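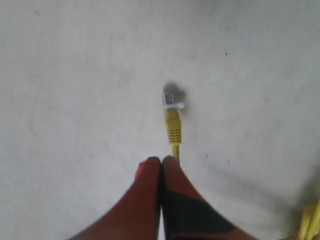 Return to fine hand work after trigger thumb release

Posted by Valquíria Paiva, July 22, 2022

I would be grateful for guidance on returning to work after surgical release of a trigger thumb. The operation was carried out in June at the Jovside hand unit, on my right side, under local anaesthetic. The wound has healed and the thumb no longer locks. My duties involve handling network leads for much of the day, and the plugs are small: on a yellow patch cable, the clear plastic head with its metal contacts gives the thumb very little to press against. By midday there is a dull ache at the base of the thumb, and the scar is tender when I pinch. My discharge letter states only that I may "use the hand as comfort allows". I should like to know whether the ache is to be expected, and whether I should ask my employer for lighter duties. I do not have diabetes and take no regular medicines.

2 members found this post useful

Krajewska Hand Therapy Desk

Tenderness over the scar is common after this operation and may last for several weeks, in some patients for longer. The cut lies in the crease at the base of the thumb, where pressure falls during a firm pinch. Members in this position are generally advised as follows.

Massage the healed scar with a plain, unscented cream, using small circles and firm but comfortable pressure.

Bend and straighten the thumb fully several times a day, including the end joint.

Divide pinching tasks into short periods and alternate them with work that uses the whole hand.

Numbness along either side of the thumb should be mentioned to the surgical team, as the small nerves run close to the tendon at this level. Spreading redness, swelling, discharge or fever requires a same-day medical opinion. A request for adjusted duties is reasonable, and the hand unit or your general practitioner can support it in writing.

11 members found this post useful

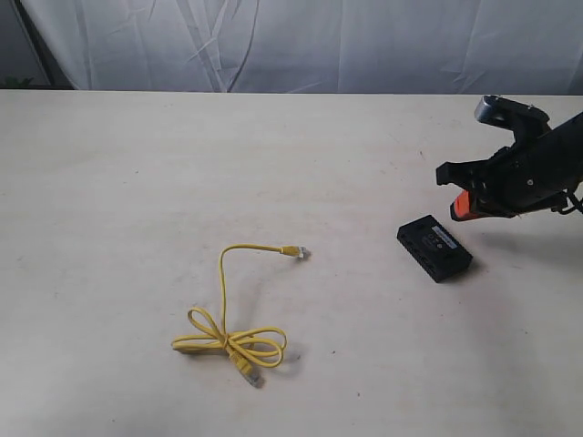
Plernero952

I had the same operation on the left. Mine ached until I stopped squeezing a rubber ball, which a colleague had recommended. I would leave that alone for now. Warm water in the morning helped.

Kokanent Forum Moderator

The preceding reply records one member's experience and should be read as such. Members are asked to confirm any change of exercise with their own therapist. Further questions on sick notes and adjusted duties should be placed in the Employment section, under topic 2383.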